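Udetti Demonstration Program – Frequently Asked Questions for Operators

Last revised in March. Questions not covered on this page go to Oleksandra Lytvynenko, who maintains the operator guide.

What does an operator do?

An operator controls a two-arm station and completes household tasks with it, one attempt at a time. The station records the joint positions, the gripper commands and the camera views during each attempt. One complete attempt is called an episode. Episodes are later used to train a control policy that performs the same task without an operator.

Do I need a technical background?

No. Operators need steady hands and patience with repetition. Programming is handled by the Haltar software group, and operators do not edit configuration files.

What is the difference between hand guiding and remote control?

In hand guiding, you hold the arm itself and move it through the task while the motors offer little resistance. In remote control, you move a pair of leader arms at a separate desk and the station arms copy them. Hand guiding is used for short single-arm motions such as opening a drawer. Everything that involves cloth is done by remote control, as a person's hands and sleeves would otherwise appear in the camera views.

Which tasks are in the current set?

The current set is called Skaden and covers laundry: taking garments off hangers, placing them in a bin, putting garments back on hangers, and moving empty hangers along the rod. Each task has its own sheet with a start state, an end state and a time limit. Read the sheet before the first episode of a shift, even if you ran the same task the day before.

How many episodes are needed?

The target for each task is 223 accepted episodes. The Skaden set as a whole stood at 2,071 accepted episodes at the last count. Rejected episodes are kept in a separate folder and do not count toward either figure.

Which arm should do what?

The arm on the rack side handles hangers. The arm on the bin side handles garments that have been released. Handing a garment from one gripper to the other is allowed if the task sheet says so. Avoid crossing the wrists. The cables have enough slack for normal reach, but a crossed wrist combined with a full rotation will pull a cable tight against the forearm.

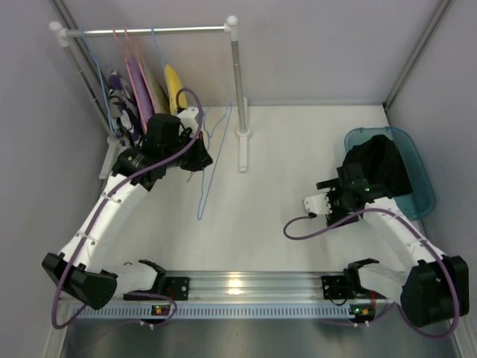 Approach a hanger from the side and close the fingers only when they are level with the part you intend to hold. Coming in from the front tends to push the hanger along the rod, and the neighboring garments go with it. If a hanger swings, wait for it to settle before closing.

Does the order of garments on the rod matter?

Yes, but only in that it should change. Rearrange the garments between episodes so that the same color is not always at the same end. Thin and thick fabrics should both appear. Empty hangers may be left on the rod if the sheet permits it.

Should I restart if I drop something?

Not automatically. A drop followed by a clean recovery is a useful episode and is normally accepted. Restart in these cases:

The garment has left the work surface.
The rack has shifted from its start position.
An arm has stopped on a fault.
You have exceeded the time limit on the task sheet.

Mark the reason in the log before you reset. A one-word entry is enough.

How fast should I move?

At the speed you would use for careful work with your own hands. Very slow episodes contain long pauses, and the trained policy will reproduce the pauses. Very fast episodes blur in the wrist cameras. A typical garment removal takes about 100 seconds for a new operator and becomes shorter with practice.

Why does the station arm lag behind my leader arm?

A small delay is normal. If the delay is large enough that you find yourself overshooting, end the episode and run the Kravchuk link check from the desk menu. Do not try to compensate by moving ahead of the arm – the recorded commands and positions will no longer match well enough to be used.

Can two operators share a station?

Only in turns. One operator controls both arms during an episode. Splitting the arms between 2 people was tried early in the program and produced poor timing at the handover.

When can I reach into the station?

After the episode has been closed and both arms are on hold in the desk menu. This applies to straightening a sleeve as much as to moving the rack.

How soon are my episodes reviewed?

Review runs every Wednesday. Results appear in your operator log with a note for each rejected episode. If you disagree with a rejection, reply to the note and include the episode number. The reviewer will replay it and either change the result or add the relevant line from the task sheet.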